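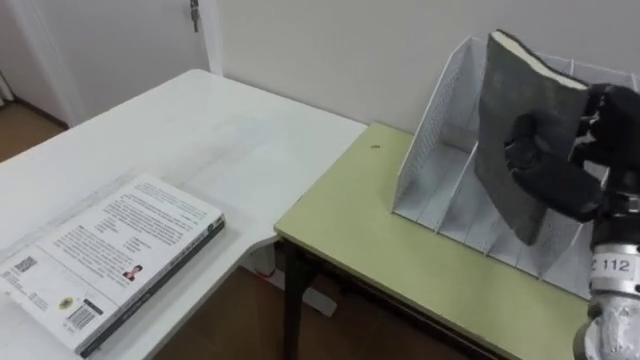 Paperback, back cover up, on a white table.

Keeping medicines in order at home

By Rosângela Rocha
Updated January 31, 2024

These tips are for households where somebody takes several medicines a day, or where one person looks after the medicines for another. They cover storage, labels, lists and clearing out. They don't cover which medicine to take or how much. For that, ask the pharmacist or the prescriber.

Where to keep them

The bathroom cabinet is the usual place and a poor one. Showers make the room warm and damp, and tablets don't do well in either. The cupboard over the stove and the windowsill above the sink have the same problem. A bedroom closet shelf is better, or a kitchen cupboard on the far side of the room from the oven and dishwasher.

If children live in the house or visit, the place has to be high, out of sight and locked. A small metal cash box with a key works, and so does a tackle box with a hasp and a combination padlock. Child-resistant caps slow a child down but they won't keep one out. Ask guests to put their purses and overnight bags up high too.

Medicines that belong in the refrigerator go on a middle shelf, toward the front. The back wall can freeze things, and the door warms up every time it's opened. I keep ours in a clear lidded container so they don't get pushed behind the milk. A cheap refrigerator thermometer next to the container is worth having. The usual range is 36 to 46 degrees F, but read the label on your own box. If something has frozen, don't thaw it and use it. Call the pharmacy.

Original containers

Leave medicines in the containers they came in until you fill the weekly organizer. The label carries the name, strength, directions, prescription number and refills left, and you'll want all of it when you call. Some tablets have to stay in the original bottle the whole time, usually because they can't stand moisture or air. The pharmacist can tell you which of yours those are.

Leave the little desiccant packet or canister in the bottle if there is one. Pull out the cotton, though, once the bottle has been opened. It picks up damp.

Don't combine two bottles of the same tablet, even when the old one is nearly empty. The lots and dates will be different. Finish the old bottle first and put a rubber band around the new one so you can tell by feel that it hasn't been started.

Weekly organizers

Buy one with lids you can open and the person using it can open. Those are separate tests. We went through a Vondberg with stiff snap lids before settling on a Dotar, which has push-button compartments and letters big enough to read without glasses.

Fill it at a table with good light and nothing else going on. Put a light-colored kitchen towel down first so a dropped tablet doesn't roll. A dark towel is better if most of the tablets are white. Line the bottles up on the left, and move each one to the right when it has gone into every compartment it should. Do one medicine at a time across the whole week. When you finish, check one full day against the written list.

Wash the organizer by hand when it's empty, with warm water and dish soap. Let it dry overnight with the lids open. Any water left in the corners will soften tablets.

Some medicines shouldn't be handled with bare hands, including certain chemotherapy tablets and capsules. Those stay out of the shared organizer unless the pharmacist says otherwise. Ask about gloves when you pick them up.

Large-print labels

Pharmacy labels are small. Many pharmacies will print a large-type label at no charge if you ask. Ours, Damasceno, puts it on the opposite side of the bottle so nothing is covered up.

If you make your own, write with a permanent marker on masking tape and put only the name and what it's for: "blood pressure," "stomach," "seizures." Don't copy the directions onto tape. Directions change and tape tends to stay.

The written list

Keep one list with the name of each medicine, the strength, when it's taken, what it's for and who prescribed it. Add vitamins, eye drops, creams and anything bought off the shelf. Put allergies at the top. Write the date of the last change in the corner and throw away older copies.

One copy goes on the inside of a cupboard door and one in a wallet. A photo on the phone is handy, but take the paper one to appointments as well.

Refills

With a 30-day supply, call when a week is left. If a medicine has to be ordered in, or needs an insurance approval, call sooner. Write the call date on the kitchen calendar on the same day you bring the bottle home.

If refills fall all over the month, ask the pharmacy to line them up. It may take one or two short fills to get there.

Measuring liquids

Use the oral syringe or cup that came with the bottle. Kitchen spoons vary too much. Rinse the syringe with warm water right after use, pull the plunger out and let both pieces dry on a paper towel. Replace it when the markings start to wear off.

Check the bottle to see if it needs shaking. Wipe the neck before putting the cap back on or it will stick.

Clearing out

Go through everything twice a year. I do it in June and again after the holidays. Take out anything expired, anything the doctor has stopped and anything with a label you can't read.

A pharmacy take-back box is the first choice. If there isn't one near you, most medicines can go in the household trash this way: mix them, without crushing, into used coffee grounds or cat litter, seal the mix in a bag and put the bag in the trash. A few medicines, mainly strong opioids, come with instructions to flush if no take-back is available. Follow the leaflet for those. Needles go in a sharps container or whatever your county accepts.

Scratch out the name and prescription number before the empty bottles go in the recycling or trash.

Keep the poison control number by the phone. In the United States it's 1-800-222-1222.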